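Packaging sorting afternoon at Plurkadport
Gallery posted 9 Oct 2018

What a cracking afternoon! We asked everyone to bring the drinks packaging they would normally throw away, and it came in by the bagful – cans, cartons, cups, lids and plenty of things we had to turn over twice before deciding where they belonged. The idea was simple enough: tip it out, look at it properly, and sort it before it goes anywhere near a bin.

I love this sort of thing. You drink from a carton every day and hardly glance at it, then you see a heap of them together and notice all the printing, the folds, the little seals and the daft cartoons. The Hendriks room was perfect for it, with space to spread out on the table and on the floor too.

Small drinks cartons caused the most debate (rinse, flatten, lid on or lid off?), and the red cans were easily the favourites for looks. Have a browse, and do click through to the bigger versions if you like a good label as much as I do.

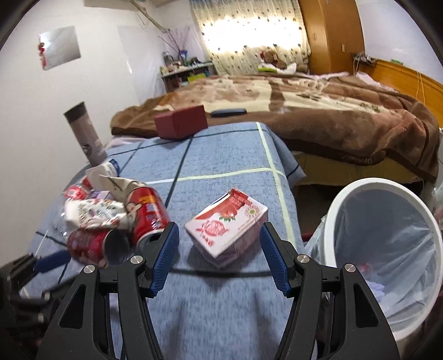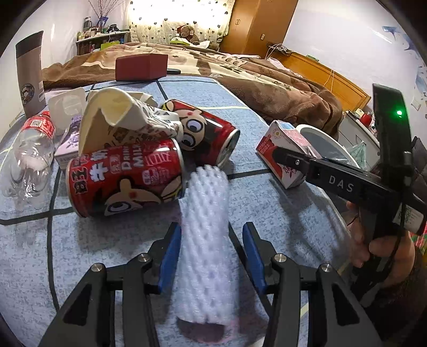
Juice carton and red cans on the blue checked cloth (first picture); a white foam fruit sleeve, with more packaging on the blue rug (second picture).

The foam sleeves deserve a word, as so many people asked. They're lovely squashy things and they do a grand job of keeping fruit from bruising, but our kerbside collection won't take them. Keep a few for wrapping glasses or baubles – they pull over a tumbler beautifully – and pass the rest on to anyone who posts breakables.

Cans are much easier. Give them a quick swill and put them in with the metals, crushed or whole. Cartons go in the Deltell bank by the side gate, emptied first please, and clear bottles go in the tall bin next to it. Paper cups have their own slot, marked Dirov on the front.

By the end we had weighed in 73 kilos, which takes the running total since June to 2255. We had only been hoping for 2000, so I'm thrilled!

Doors open at 5 next time. Bring a bag of whatever you've got.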